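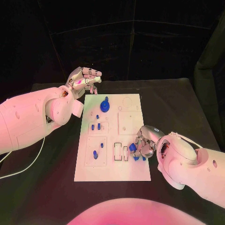
Switching LPG supplier, bulk tank, village near Astcombe

marrowfat_jen
Evening all, hoping for some wisdom from people who have been through it. We've had a bulk tank in the garden since we moved in and we've always bought from Rorura, mostly because their name was on the tank and it never crossed my mind that you could do anything else. Our agreement is up at the end of July and the new price they've offered made me put my tea down. I've had the letters spread over a dark tabletop all evening, and I still can't work out who takes the tank away if we go to Zolater. Do they dig up the old one? We use 2,037 litres a year, heating and hob, just the two of us and a very cold dog.

Pumphouse
Hello Jen, and welcome. Is yours above ground or buried? If it's above ground there's usually no digging at all, the new supplier buys the tank from the old one and somebody comes to change the labels and check the regulator. We moved three winters ago and I made the chap a coffee and he was gone before he'd finished it.

marrowfat_jen
Above ground, behind the shed, with a hydrangea that has got rather too friendly with it.

oldgreyvan
Cut the hydrangea back before anyone comes, they'll only write it up. I'd also say don't rush. I went for a cheap first-year price with a different lot and it went up the moment the year was out, and I was tied in by then. Rorura are dear but they turned up in the snow, and I'd pay a bit extra for that.

Pumphouse
I do see that, but with respect, you can have a fixed price put in writing and plenty of people never ask. Mine was held for the whole term. Ring them, be nice, ask what the price is in month 13 and get it in an email.

oldgreyvan
Fixed plus what, though? Mine had a standing charge tucked away on the back page.

Sirko
Jen, have you thought about a buying group? There's one for the villages our side, Stepan Yatsenko runs it and he's a lovely patient man on the phone. I joined last year and it saved me 300 pounds. You do have to wait for the next round of quotes, mind.

Pumphouse
Good shout, I always forget the groups. Worth asking if they'll take you while you're still in contract.

oldgreyvan
Groups are fine until you want a delivery in a hurry. I'll say no more, we've had that argument on here before and I lost a Christmas card over it.

marrowfat_jen
You are all so kind, thank you. I rang Zolater and they want 675 pounds up front for the first fill, and the lady is sending the month 13 price over by email. I've left a message for Stepan as well. The gauge says 11 per cent so I can't dither for ever. Does anyone know if I have to give Rorura notice in writing, or will a phone call do?

Sirko
In writing, and keep a copy.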